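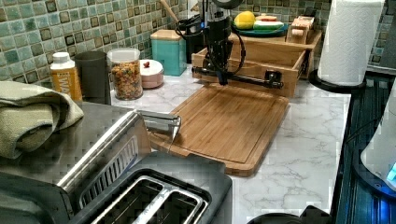 竹のまな板の奥の縁と、ジャッデンの手先。青緑のタイルの台所で。

ホーム　はじめての方へ　日々のこと　仕事のこと　台所のこと　お問い合わせ
このブログ内を検索　キーワードを入力　検索

台所を整える仕事と、新しく来た腕のこと

2024年1月5日

あけましておめでとうございます。年末に更新するつもりが、おせちの黒豆を煮ているうちに(今年はしわが寄りました、火が強かったんだと思います)年が明けてしまいました。去年の秋ごろから何人かの方に「職場にロボットが入ったって書いてましたけど、その後どうですか」と聞かれていて、お返事がずっと短いままだったので、お正月休みの最後にまとめて書いておこうと思います。長くなりますから、お茶でも淹れてからどうぞ。

初めて来てくださった方のために少しだけ。わたしはマットポートという会社で、短期滞在の人のための家具つきの部屋を整える仕事をしています。ホテルとアパートの間のような建物、と言えばいいでしょうか。お客さんは一週間とか、長いと季節ひとつ分くらい暮らして、また次の土地へ行かれます。転勤の途中の方、家を直している間だけ住む方、病院に通うご家族のそばにいたい方。うちの建物はロンバルディという名前で、全部で170室あります。

そのなかでもわたしの受け持ちは台所です。お掃除全般の人たちとは別に、台所だけを見る係があるんです。ロンバルディの台所は備えつけの道具が多くて、トースター、まな板、保存瓶、布巾、ペーパータオル、お茶碗の類まで一式ついています。お客さんが出られたあと、それを全部見て、洗うものは洗い、足りないものは足して、元の場所に戻す。同じ仕事をもう何年も続けています。腰はそれなりに痛いです。

上の写真の台所は、お部屋と同じように物を置いてある練習用の場所です。わたしはこの壁のタイルが好きで、海の浅いところみたいな緑や水色に灰色が混じっているのを、休憩のときにぼんやり眺めたりします。瓶に入った輪っかのシリアルもいい色でしょう。赤や黄色や緑の。甘い匂いを想像してしまうので、お昼前にあそこに立つのはなかなかつらいものがあります。

さて、腕のことです。

わたしたちは「ジャッデン」と呼んでいます。製品の名前がそのままあだ名になりました。最初のころは誰かが「ジャッちゃん」と呼ぼうとしていたんですが、定着しませんでした。呼ぶほうが照れてしまうんですね。作っているのはドラストロウという会社で、去年の春に「台所を元に戻す作業を、一緒に試してみませんか」という話がうちの本部に来て、あれよあれよという間に夏には練習用の台所に据えつけられていました。

初めて説明会があった日のことは、けっこうよく覚えています。雨の日で、休憩室の椅子が足りなくて、わたしは給湯器の横に立って聞いていました。スライドには「定型作業の置き換え」と書いてあって、その「置き換え」という字がやけに大きくて、隣にいた後輩の手がぎゅっとエプロンをつかんだのが見えたんです。わたしも同じ気持ちでした。置き換えられるのは作業なのか、わたしなのか、という話ですよね。

そのとき質問をしたのがドニー・チザムさんでした。ドニーさんはうちの台所係のなかでいちばん古くて、日本に来てからのほとんどの年月をこの建物で働いている人です。手を挙げて、とても穏やかな声で、「その腕が布巾をたたんだら、たたみ直すのは誰ですか」と聞きました。説明に来ていた若い方はちょっと黙って、それから「今のところは、みなさんです」と答えました。みんな少し笑って、部屋の空気がやわらかくなったけれど、わたしはその「今のところは」が帰りの電車でもずっと気になっていました。

夏のあいだは、仕事が減るどころか増えました。これはもう、はっきり書いておきたいです。通常の部屋の受け持ちはそのままで、そこに「ジャッデンの相手」が足されたんですから。相手というのは、まず手本を見せることです。まな板はどこに置くのか。トースターのレバーはどちら向きか。瓶はどの順に並べるのか。そんなの見ればわかるでしょう、と思っていたことを、全部いちいち言葉にしなければいけません。

これが、思いのほかむずかしかった。

たとえばまな板。わたしはずっと「真ん中あたりに、すっと」置いていました。後輩に教えるときもそう言ってきました。ところがドラストロウの方に「すっと、というのは、カウンターの縁からどのくらいですか」と聞かれて、答えられなかったんです。自分でやってみると、毎回ちがう。しかも同じ係のなかでも、奥に寄せる派と手前に寄せる派がいて、さらに「濡れていたら立てかける派」までいることがわかって、休憩室でちょっとした論争になりました。何年も同じ部屋を整えてきたのに、お互いそんなことも知らなかったんですよ。

わたしは奥に寄せる派でした。お客さんが扉を開けて入ってきたとき、手前がひろびろしているほうが気持ちがいいと思うからです。手前派の言い分は、荷物を持って帰ってきて、すぐにパンを切りたい人もいるから、というもの。聞いてみればどちらももっともで、結局、決着はついていません。今もお部屋によって違います。ロンバルディに泊まったことのある方、まな板が手前にあったら、それは手前派の誰かの仕事です。

布巾の話もさせてください。布というのは、ジャッデンにとってはずいぶん厄介な相手らしいんです。瓶や缶は、つかめばその形のままです。でも布はつかんだ瞬間に形が変わってしまう。わたしたちは指の腹で布の端をさぐって、厚みで何枚重なっているかを感じて、ふっと空気を抜きながらたたみますよね。あれを説明しろと言われて、ドニーさんは目をつぶってたたんで見せました。説明の代わりに。ドラストロウの方は動画を撮っていましたけれど、あれが何かの役に立ったのかどうかは、聞きそびれています。

秋になって、少しずつ様子が変わってきました。

ジャッデンが練習用の台所で決まった物を決まった場所へ動かすのは、だいぶ落ち着いて見ていられるようになりました。ゆっくりです。わたしが片手でひょいとやることを、考え考えやっているように見えます(考えているわけではないんでしょうけれど、そう見えるんです)。つかみ手を下に向けて、物の上でいったん止まる、あの間がありますでしょう。最初はじれったくて、「ほら、そこ、そこよ」と声を出していました。後輩に笑われました。今はその間に自分のお茶をひと口飲みます。

それで、肝心の、わたしたちの働き方がどう変わったか、です。

まず、朝の集まりが長くなりました。前は鍵を受け取って、担当の部屋を確認して、はい解散、だったんです。今はそこに「昨日の練習で気づいたこと」を話す時間がつきました。はじめのうちはみんな黙っていました。早く部屋に行きたいですし、人前で話すために台所係になったわけでもありませんし。でもそのうちに、ジャッデンの話のついでに、自分たちの話が出るようになりました。あの棚は高すぎて肩がつらいとか、洗剤の匂いがきつい日があるとか。瓶の蓋が固いお部屋がある、という話が出たときは、みんながいっせいに部屋番号を言ったのでおかしかったです。全員同じ部屋のことを思っていました。

高い棚のことは、そのあと本当に直りました。腕が届かないと困るから、と棚板の高さを見直すことになって、人間のほうも楽になったんです。これには複雑な気持ちになりました。わたしたちが何年も「高い」と言ってきて動かなかった棚が、腕が届かないとなったら、ひと月もかからずに下がったんですよ。ありがたいです。ありがたいけれど、ねえ。ドニーさんは下がった棚をぽんぽんと叩いて、「まあ、下がったからよしとしましょう」と言っていました。わたしはまだちょっと根に持っています。

次に、役割の名前が変わりました。台所係のなかから、ジャッデンを見る人を出すことになって、4人が「調整担当」になりました。わたしもその一人です。ドニーさんもです。研修を受けて、止め方を習って、動かす前に確かめることの一覧を覚えて、何かおかしければ記録をつけます。手当は月に1,000円。この金額については休憩室でいろいろな意見が出ましたので、ここには書かないでおきます。ただ、家でこの話をしたら、息子に「お母さん、それランチ一回分じゃん」と言われました。うちの近所ならお釣りが来ますよ、と言い返しておきました。

止め方の研修は、やってみてよかったと思っています。大きなボタンを押すだけなんですけれど、その「だけ」が最初は怖かったんです。高い機械を途中で止めて、壊れたらどうしよう、叱られたらどうしよう、と思ってしまう。わたしたちの世代は、というと主語が大きいかもしれませんが、機械を止めるのは偉い人の役目だと、どこかで思い込んでいるところがあります。講師の方が「迷ったら押してください。押して怒られることはありません」と繰り返してくださって、わたしは練習で何度も押しました。人に教えるときも、いちばん先にここを伝えるようにしています。

若い人たちの受け止め方は、またそれぞれです。調整担当になった後輩の一人は、すっかり夢中になって、お休みの日に本を買って勉強しているそうです。もともと台所係は次の仕事が見つかるまでのつもりだったのに、と本人が言っていました。説明会のときにエプロンを握りしめていた、あの子です。一方で、腕のそばにいるのがどうしても落ち着かない、という人もいます。音が苦手なんだそうです。その人は今もお部屋だけを回っていて、そしてその人の整えた台所が、係のなかでもとびきり美しいんです。わたしはどちらの人にも、長くいてほしいと思います。

秋の終わりに一人、辞めた人がいます。理由をロボットのせいにするのは違うと思いますし、ご本人もご家族の事情だとおっしゃっていました。ただ、そのあとの補充がまだありません。上の人に聞くと「今後の体制を見ながら」というお返事でした。わたしが引っかかっているのはここなんです。誰かがやめさせられるわけではない。けれど、誰かが抜けたあとの椅子が、静かにしまわれていく。そういう変わり方もあるんだなと、空いたロッカーの前を通るたびに思います。

面談のときに、思いきってそれを言いました。ジャッデンが実際のお部屋で働けるようになる前に人が減るのは、順番がおかしくないですか、と。声が裏返りました。上の人はちゃんとメモを取ってくれて、2月に話し合いの場を作ると約束してくれました。どうなるかはわかりませんが、約束は約束ですから、カレンダーに赤で丸をつけてあります。

ここからは、もう少し台所そのものの話を。

ジャッデンと組むようになってから、わたしは自分の手元をよく見るようになりました。たとえば練習用の台所に立って、まな板のまわりの溝を指でなぞって確かめているとき。この動作、いつからやっているんだろうと思うんです。誰に教わったわけでもないのに、必ず溝をなぞっています。前にお部屋で、溝に乾いたトマトの種がひと粒残っているのを見つけて、それ以来のくせなんだと思います。お客さんが最初の晩に果物を切ろうとして、前の人の種が出てきたら、その部屋はもう「他人の部屋」になってしまうでしょう。

そういうことを朝の集まりで話したら、「溝を確かめる」が手順に入りました。人間側の手順です。ジャッデンにはまだ溝の種は見つけられないので、置く前に人が確かめて、それから渡す。渡す、という言い方をいつの間にか全員がするようになっていて、面白いものだなと思います。新人さんに「確かめたら渡してね」と言ったら、「どなたにですか」ときょろきょろしていました。

トースターもそうです。あの細長い口のまわりの金属は、よく磨くと気持ちよく光るんですけれど、水気の多い布で拭くと筋が残ります。固く絞った布で一度、乾いた布でもう一度。昔、ロンバルディに入ったばかりのころにドニーさんから教わったやり方です。当時わたしは急いでいて、一度拭きで済ませようとして、黙って布を手渡されました。乾いたほうの布を。叱られるよりこたえましたよ。

ちなみにペーパータオルは、端を三角に折るかどうかでこれまた派閥があります。わたしは折らない派です。台所で濡れた手を出したときに、折ってあるとかえって取りにくい気がして。折る派のみなさん、コメント欄でお手柔らかにお願いします。

ドラストロウの方々のことも、少し書いておかないと不公平ですね。最初は正直なところ身構えていました。若くて、早口で、聞き慣れない言葉が多くて。でも通ってこられるうちに、だんだんこちらの言葉を覚えてくださったんです。ある日、一人の方が同僚に「それ、奥派の置き方ですよ」と真顔で言っているのが聞こえて、わたしは流しの前で吹き出しそうになりました。お部屋の仕事も一度ご一緒していただきました。午前中で音を上げておられて、翌日から、質問の仕方が少し変わりました。「なぜそんなに時間がかかるんですか」が「どこがいちばん大変ですか」になったんです。たったそれだけのことで、こちらの話す気持ちがずいぶん違います。

こちらからも、変えたことがあります。前は、腕がうまくできないところを見ると、どこかでほっとしていました。意地悪ですね。でもあるとき、ジャッデンがうまく置けなかった物を、ドラストロウの方が黙ってしゃがんで拾っている背中を見て、ああ、この人も自分の仕事がうまくいくかどうか心配しながら働いているんだなと思ったんです。それからは、ほっとする代わりに、「そこは底が丸いから転がりやすいですよ」と言えるようになりました。毎回ではありません。疲れている日は、まだちょっとほっとします。

母にこの話をしたら、母は昔の洗濯機の話を始めました。うちに初めて脱水までしてくれる機械が来た日、祖母がずっとその前に椅子を置いて座っていたんだそうです。手が空いたのだから休めばいいのに、見ていないと落ち着かなくて。それでしばらくすると、座ったまま豆の筋を取ったり、繕い物をしたりするようになって、洗濯機の前がおばあちゃんの場所になったのだと。母は「あんたも椅子を持っていったら」と言いました。

それで、というわけでもないんですけれど、秋の終わりに、練習用の台所の手前に丸椅子を置いてもらいました。調整担当は動いている間そばにいるので、立ちっぱなしだと腰にこたえるんです。申請書を書いて、理由の欄に「腰」とだけ書いたら、それで通りました。あんまりあっさり通ったので、棚のときもそう書けばよかったのかしらと悔しかったです。

これからのことを聞かれても、わたしには見通しのようなものはありません。予定では、まず3階のお部屋のひとつで、お客さんのいない間だけ試すことになっています。運び込むのも、据えつけるのも大仕事でしょうし、お部屋の台所は練習用の場所とは光の入り方からして違います。夕方になると西日がまともに入る部屋があって、あそこのカウンターは白く光って、わたしでもコップの水滴を見落とすことがあるくらいです。そういうことを、今のうちに書き出しておくのが年明けの宿題になっています。

書き出していると、つくづく、自分の仕事は物を元に戻すことだと思っていたけれど、戻すというのは半分くらいだったのかもしれない、という気がしてきます。あとの半分は、見ること。前のお客さんの気配が残っていないか、次のお客さんが困らないか。小さいお子さんのいるご家族だと聞けば、重い瓶は奥にやりますし、長く暮らす方だとわかれば、布巾を一枚多く入れておきます。誰にも頼まれていないことで、手順書にも載っていません。載せたほうがいいのかどうか、ドニーさんと話しているところです。ドニーさんは載せないほうがいいと言います。載せた途端に、それは「やらないと叱られること」になってしまうから、と。わたしは載せたほうがいいと思っています。載っていないことは、人が減るときに、無かったことにされるからです。

この話は平行線のまま、年末の仕事納めの日を迎えました。最後にみんなで練習用の台所も拭き上げて、わたしがまな板を奥に寄せたら、手前派の同僚が通りがかりにそっと手前に引いて行きました。見ていましたからね。

お正月は家で、息子に台所をまかせてみました。お雑煮のあとの片づけを全部。途中で何度も口を出しそうになって、そのたびにお茶を飲みました。ジャッデンのおかげで、待つのだけは上手になったかもしれません。まな板は、冷蔵庫の横に立てかけてありました。立てかける派だったようです。知りませんでした。

2月の話し合いが済んだら、また書きます。腰にいい座布団をご存じの方がいらしたら、教えてください。丸椅子、ちょっと硬いんです。

今年もどうぞよろしくお願いいたします。

最近の記事
黒豆にしわが寄らないという鍋を借りた話
ロンバルディの中庭で猫を見かける時間
固く絞る、がわからない人へ
丸椅子の申請書
ドニーさんの布巾のたたみ方を習う
説明会の日、給湯器の横で
衣替えとエプロンのポケットの中身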